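Mirkum Unit 4: Can It Do the Washing-Up Yet?
Handout to go with the lecture. Bring it to the seminar, preferably without coffee on it.
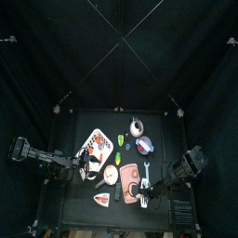 1. The short answer

No. You may leave now, though the reading is still due.

2. The longer answer

The longer answer depends on what you count as a chore. A machine that washes plates has been sitting under the worktop for decades and is very good at it. It asks only that a person scrape the plates, stack them, add the tablet, press the button, come back later and put everything away. We call this automatic. Most of this unit is about the parts in brackets around the button: picking up, sorting, turning over, putting back.

Shop floors got there first by cheating, and they were right to. If every part arrives the same way up, at the same spot, an arm can move it all day with no idea what it is. Kitchens refuse to cooperate. Things lie at angles, lean on one another and end up in the wrong place because somebody was on the phone.

3. Why toys?

Toy kitchens are popular for practice. A plastic cucumber doesn't go soft over the holidays, and a toy fried egg can be dropped any number of times. The toy set still asks some fair questions. A pot with two side handles gives two arms something to share. A spatula lying flat is a nuisance to any gripper that would like to get a finger underneath. A potato on a chopping board has to be lifted without taking the board along, or the board moved without losing the potato, and the machine has to be told which of these you wanted.

Mixed company makes it harder. Put a spanner next to the board and you and I know at once that it belongs in another room. A machine needs to have picked that up from somewhere.

4. The Tommont tidy test

We shall use this as our worked case. The task is to clear a table of mixed kitchen toys into a basket. Each system gets 300 attempts. An attempt counts only if every food item ends up in the basket and no utensil does.

The Atanasov controller managed 200 clean runs. Its makers were pleased, and two in three is respectable work. Now imagine a lodger who put the shopping away properly two times in three and on the third occasion filed the iron with the vegetables.

Before the seminar, note down:
- what the test leaves out (water, heat, glass, cats)
- who resets the table between attempts, and whether their time appears in the results
- whether an item nudged off the table should count as tidied

5. Counting the helpers

The Flundent report gives 1,360 practice runs guided by a human hand before its arms were let loose alone. Keep that number by you when you read the word "autonomous". It doesn't make the result a fraud. People also learn to cook by being steered about a kitchen by somebody cross. It does mean that the labour has moved, and one job of this unit is to find out where it went.

6. Soft things

Crumpled cloth gets its own lecture in March. A kettle keeps its shape when you grab it. A tea towel has a new one every time, and most of it is hidden inside itself. If you have ever lost an argument with a fitted sheet, you have done the preliminary reading.

7. For the seminar

Pick one chore you did this week. Write out every step, including the ones you didn't notice doing, on one side of A4. Swap with a neighbour and cross out any step that needs a guess. Bring what is left.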